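Search the knowledge base Go

Log: Arruda Reservoir, turbidity readings from the north buoy
4 min read

Status: closed, reopened, closed again

Opened by Leonor Fonseca, July, 7:40 a.m.

The north buoy says the reservoir is mud. Turbidity went from 2 NTU to 678 NTU between the midnight reading and the one after it, and has stayed there. I am standing on the dam looking at the water and can see my own reflection, which looks tired. The south buoy still reads 2. Either half the lake has turned to gravy overnight with a very tidy edge down the middle, or the sensor is unhappy. Please advise before the dashboard emails the county again. It has already emailed them twice.

Reply, Irén Szűcs, 8:15 a.m.

I've muted the county alert. They wrote back to the second one asking if they should close the swimming beach, so that was a nice start to the day.

A few things to check from the shore before anyone gets in the boat:

Battery voltage on the Olavix logger. Under 11.5 and it starts making things up.
Whether the wiper is parked or stopped halfway across the lens.
Whether temperature and dissolved oxygen from the same buoy look normal. They share a cable with turbidity, so if all three are strange, it's the cable.

Leonor, 8:50 a.m.

Battery 12.6. Temperature normal, and agrees with the south buoy to a tenth of a degree. Oxygen saturation 101 percent at the surface, about what I'd expect on a sunny morning with this much algae. Wiper status says "OK." The wiper status has said "OK" every day since we bought it, including the month the wiper was in my desk drawer.

Irén, 9:05 a.m.

Fair point about the drawer. Then it's the turbidity head or something in front of it. Can you send the raw counts as well as the converted value? Menu, Diagnostics, Raw, then wait. The screen goes blank for a bit. Don't press anything while it's blank. You'll want to.

Leonor, 9:30 a.m.

I pressed something while it was blank. It restarted and is now in Portuguese, which suits me fine, but you may want to know for the next person. Raw counts are pinned at the top of the range and don't move at all between samples. Real mud would wobble a little.

Irén, 9:42 a.m.

Agreed, pinned means blocked or dead. Boat, please. Bring the soft brush, the spare wiper blade and a bucket of clean tap water. Before you touch the head, lift it out and take one reading in air and one in the bucket, so we know what it was doing while dirty. People always clean first and then we have a lovely clean sensor and no evidence. 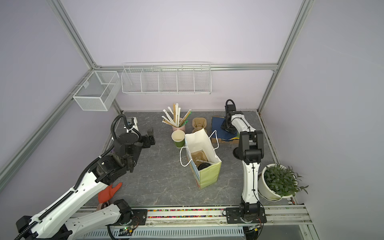
Leonor, 11:20 a.m.

Back on land. Air reading while dirty: 678. Bucket while dirty: 678. It is at least consistent. There was a freshwater sponge growing over the lens, green, the size of a large coin, and the wiper had been carefully going around it. I scraped it off with the brush, then with my thumbnail when the brush gave up. Bucket after cleaning: 0.3. Back in the lake: 2.

Changed the blade too. The old one had a notch in it exactly the shape of the sponge.

Irén, 11:35 a.m.

That's the best fault report I've had this year. I'll flag everything from just after midnight to 11 a.m. as bad data. Can you run a check with the 100 NTU standard, so I can sign off on calibration? Closing for now.

Reopened by Leonor, 2:10 p.m.

Ran the standard. It reads 101. I can live with that if you can. But the website is still showing 678 and somebody has posted it to the town page with a photo of a different lake.

Irén, 2:25 p.m.

101 against 100 is well inside the limit, leave it alone. Please don't adjust it to make it prettier – last time we did that at Grernska it took until fall to get it back.

The website is a separate problem. Atau, the thing that pushes readings to the public page, holds on to the last value if it gets a flagged one, and it got the flag after it got the number. I've cleared its cache. Give it two cycles.

Leonor, 3:05 p.m.

Page shows 2. The post is still up and has a comment thread now, mostly about fracking. We don't have any fracking.

Irén, 3:12 p.m.

Outside the scope of this ticket. For the file:

Cause: sponge growth on the north turbidity head, worn wiper blade.
Fix: cleaned head, replaced blade, checked against the 100 standard, cleared Atau cache.
To do: move the wiper blades to a monthly check through the warm season. Ask Olavix what "OK" means. Set the logger back to English.

Leonor, 3:20 p.m.

Will do the first two.

Closed.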